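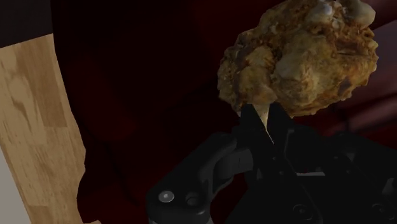

Search this project... Go

Pivora Kitchen Chores (simulated)

Can a machine help with supper yet? Well, a little! We put this set together to find out, and it holds 3,000 rendered episodes across 42 small jobs, mostly picking food up and putting it down again - the part people do without thinking. Crusty, lumpy food is still the hardest for our baseline, so please don't fire the cook. Scores on Pivora say nothing about real kitchens.

Last updated 5/14/19

Related
Okamau Laundry Folding
Koech Shop Floor Bins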